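Collecting a Water Sample From a Private Well

Lultwood Household Water Office
Guidance for residents on individual supply

Residents of Lultwood and the Prarkside district whose homes are served by a private well are responsible for the quality of their own water. The Office recommends a bacteria test every year, and a mineral and nitrate test every 3 years. This page explains how to collect a sample for either test and how to submit it.

Before you begin

Request a sample kit from the front counter or by telephone. Each kit contains a bacteria bottle, a mineral bottle, two labels and a submission form. Kits may not be used after the date stamped on the outer bag. Do not open either bottle until you are ready to fill it.

The bacteria bottle contains a small amount of white powder. This neutralizes chlorine and must remain in the bottle. Do not rinse it out.

Plan to collect the sample on the morning you intend to deliver it. Samples are accepted until 2:00 p.m. and are not held overnight.

Choosing a tap

Use an indoor cold water tap that is in regular use. The kitchen tap is suitable in most homes. Avoid swivel faucets that leak at the base, garden spigots, and any tap fitted with a hose. If the home has a softener or filter, decide whether you wish to test the water before or after treatment, and record your choice on the form. Residents with an Orkora or Raptis pressure tank will usually find a sampling tap on the pipe near the tank; this tap gives untreated water.

Collecting the bacteria sample

1. Remove the aerator, screen or any other attachment from the end of the tap.
2. Wash your hands with soap and dry them on a clean paper towel.
3. Wipe the inside and outside of the tap opening with a fresh alcohol pad and let it air dry.
4. Run the cold water at full flow for 4 minutes.
5. Reduce the flow to a thin, steady stream. Do not adjust the tap again until the bottle is full.
6. Break the seal and remove the cap. Hold the cap in your free hand with the inside facing down. Do not set it on the counter.
7. Fill the bottle to the 200 mL line, leaving the space above it empty.
8. Replace the cap at once and tighten it firmly.

If the cap is dropped, or if a finger touches the rim or the inside of the bottle, discard the bottle and request another. There is no charge for a replacement.

Collecting the mineral sample

The mineral bottle is filled from the same tap, directly after the first. Rinse it with well water, empty it, and then fill it to the neck. Squeeze the sides gently before closing so that little air remains.

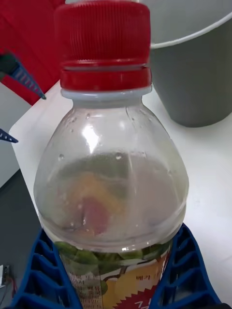
Food and drink containers are not accepted for either test, including those that have been washed or boiled. Traces of sugar, flavoring or detergent can change the result, and the laboratory will reject any sample that arrives in a container other than the one supplied.

Labeling and delivery

Write the street address, the tap used and the time of collection on each label. Use a ballpoint pen. Attach the labels to the side of the bottles and keep the caps clear.

Keep both bottles cold, in a refrigerator or in a cooler with ice packs, until they are delivered. They must not freeze. In November and through the winter, do not leave them in an unheated vehicle.

Bring the bottles and the completed form to Room 825. Forms without a signature will be returned.

Results

Bacteria results are reported as "present" or "absent." If the result is "present," use boiled or purchased water for drinking, cooking and brushing teeth until the well has been disinfected and a second sample has come back clear. Instructions for disinfection are sent with the report.

Mineral results are listed beside the recommended limit for each substance. Questions about a report should be addressed to Ruaridh Skinner, Supply Adviser, quoting the sample number printed at the top of the first page.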